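Kundus 675 Bag Rack for Pantry Drawers and Shelves

Home > Kitchen > Pantry > Racks and Dividers

Model: 675
Finish: white powder-coated steel wire
Slots: 9
Ships flat, no tools needed

Overview

The Kundus 675 is a low wire rack that holds bags of food on edge, in a row, the way a file drawer holds folders. It is made for people who keep rice, noodles, dried mushrooms, flour, beans, snacks and frozen goods in the bags they came in. The rack sits in a deep drawer, on a pantry shelf, or in the bottom of a chest freezer. Bags go in with the printed side facing you or with the top edge up, and you pull out the one you want without moving the others.

The frame comes in one size. Eight wire dividers hook onto it and can be moved or taken off. With all of them on and evenly spaced, each slot is a little over 2 inches wide. Take one off and you get a double slot, enough for most five-pound bags of rice.
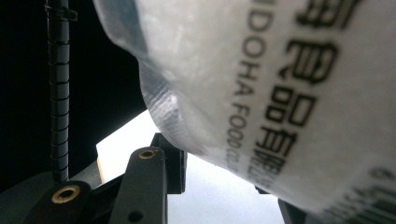

Slippery plastic is the main problem in a drawer full of food bags. A full bag stands fine on its own. Once it is half used it slumps, slides under its neighbor and ends up flat on the bottom, and then a second bag of the same thing gets bought. The dividers on the 675 are 5 inches tall and bowed slightly outward at the top, so a half-full bag can lean on the wire and stay put. The wire ends are capped and turned down so they do not catch on thin film.

The base is open wire with feet at the four corners. Crumbs and loose grains fall through to the drawer liner. Lift the rack out with the bags still in it and wipe underneath.

Dimensions

Frame, outside width: 499 mm (19.6 in)
Frame, outside depth: 269 mm (10.6 in)
Divider height above base: 5 in
Foot height: 1/2 in
Inside drawer height needed, empty: 6 in
Load limit: 25 lb, spread over the base

Measure the inside of the drawer, from wall to wall, before you order. Drawer fronts are wider than the space behind them, and this is the most common cause of returns on this model. Leave at least a quarter inch on each side so you can get your fingers around the frame. The rack can also be turned so the slots run front to back, in which case you need a drawer 20 inches deep.

For tall bags, measure from the drawer floor to the underside of the cabinet or the drawer above. Many snack bags and two-pound noodle bags are taller than the dividers. They can stick up as far as the drawer allows. If a bag is too tall, fold the top down and clip it, or lay it along the slot on its long side.

What is in the box

1 base frame, folded
8 dividers
4 corner feet, clear silicone
2 spare feet
Instruction sheet

Bag clips and drawer liner are not included. The Cotis 10-inch liner fits under the frame and is sold separately.

Setting it up

1. Unfold the base frame until both end panels click upright.
2. Push a foot onto each corner. Wetting the feet makes this easier.
3. Place the frame in the drawer before adding the dividers.
4. Hook each divider over the back rail first, then press it down on the front rail.
5. Start with the widest bag and set its divider so the wire just touches it. Work along from there.

Dividers can be moved with bags in place. Lift the front, slide, press down again.

Arranging the bags

Most households end up sorting by how often a bag gets used, and that is what we suggest too. Daily rice and noodles go where your hand lands first, and things like tapioca starch can go at the far end. Kiyoshi Amano, who designed the 675, keeps one slot empty for whatever is already open. 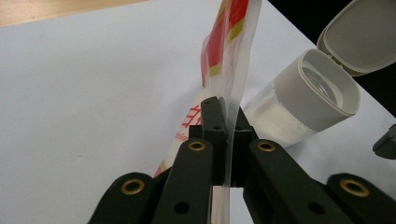
Leave the food in its original bag if the bag is sound. The cooking directions, the ingredient list and the date stay with the food, and there is no jar to wash. It also makes things quick to find. Standing up, a crinkled bag printed in bright red and mustard yellow is easy to pick out by its top few inches, before you have read a word on it. Plain white or clear bags are harder. Put those at the front of the drawer, or write the contents along the top edge with a marker. If a bag is torn or will not close, put the whole thing inside a zip bag and stand that in the slot.

Bags with a folded seam along one edge should go in with the seam up. The fold is the stiffest part and gives you something to grip.

For bags of loose powder such as flour or starch, squeeze the air out before closing. A bag with a lot of air in it takes up two slots.

In the freezer

The coating is rated for freezer use. The rack works well in a chest freezer, where flat bags of dumplings or vegetables tend to freeze together in a stack. Freeze new bags flat first, then stand them in the slots once they are hard. Let the rack come to room temperature before folding it, as the hinge clips are stiff when cold.

We do not recommend it for the shelves of a frost-free upright freezer if it would cover the air vent.

Care

Hand wash with warm water and dish soap. Dry before putting it back. Do not use steel wool. The dividers can go in the top rack of the dishwasher but the base frame should not, because water stays in the hinges. Small chips in the coating can be touched up with appliance paint on the outside of the frame only.

Other sizes

The Surkham half rack is 269 mm in both directions and has four slots. It uses the same dividers, so extras from one will fit the other. Two half racks side by side are wider than one 675, so check your measurement.

The Kinoshita shelf rack has a raised front bar for open shelves above shoulder height. It does not fold.

Questions from buyers

Will it hold a ten-pound bag of rice?
By weight, yes. By width, you will have to take off two or three dividers. We would keep a bag that size in a bin and put a smaller one in the rack.

Can I cut the frame down?
No. The rails carry the load and the cut ends would be sharp.

Does it slide when the drawer is opened?
The feet hold on painted wood, bare wood and smooth liner. On ribbed liner it may creep toward the back. Turn the liner over if the other side is smooth.

Are extra dividers sold?
Yes, in packs of four, part 675-D. The most the frame will take is twelve.

Is there a black one?
A gray version is planned for June. There are no plans for black.

Does it work for pouches and envelopes of soup mix?
They fit but tend to fall over sideways in a full slot. Stand them in a small box and put the box in a double slot.

From a buyer

"I have two of these in one wide drawer under the counter. One is all noodles. It took me an evening to get the spacing right and I have moved maybe one divider after that. I wish the feet were a darker color so I could find the one I dropped." Reiko Maruyama

Returns and parts

Unused racks can be returned within 30 days in the original carton. Replacement feet and hinge clips are sent free for the first two years. Give the model number and the four-digit code stamped on the inside of the left end panel when you write to us.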